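Let the Arm Have the Boring Part

By Dwayne Pettigrew

I have worked returns at Drindumholm for long enough to have opinions about tape. Every toy that comes back to us has to be taken out of its bag, looked over, and put in a bin: resell, repair or recycle. Last year we handled 3,764 of them by hand, and my right wrist remembers a good share.

So when the company put a robot arm on the sorting line in August, I was the guy grinning at the back of the meeting. I'm still grinning, and I'd like to say why, partly to answer the people on my own shift who aren't.

First, the arm is slow at things we find easy. Soft toys are a nightmare for it! A box has sides. A plush anything has a different shape every time you set it down, and what looked like a good grip from one side is a handful of nothing from the other. Watching it work through a batch gave me a new respect for my own hands, and for Huệ Đoàn's, which are faster than mine and always will be.

Second, the work that's left for us is better work. Huệ used to spend most of a shift moving things from one place to another. Now she spends it on repairs — seams, squeakers, battery doors — and she's training Pylyp Stasiv to do the same. He'd been asking to learn that bench for ages, and there was never a free hour to teach him.

Vinh Diệp, who sits across from me at lunch, thinks I'm being naive. He worked at the Pomness warehouse when they automated packing, and 20 people were gone by spring. I can't wave that away. The machine didn't decide that, though. Managers did, and they could have decided otherwise. Ours put it in writing that no sorting job gets cut while the arm is being taught, and I want that promise extended to the years after. I'll be as loud about that as I am about the arm.

I also want the people who know the work to be in the room when it's set up. Our best fix so far came from Blažena Oravec on the evening shift, who told the engineers to quit feeding it the easy stuff first. Give it the floppy ones, she said. They listened, and I love that they listened.
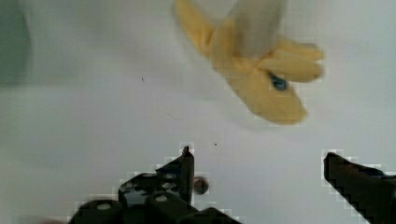 A banana-shaped item and the gripper, sorting line, Drindumholm.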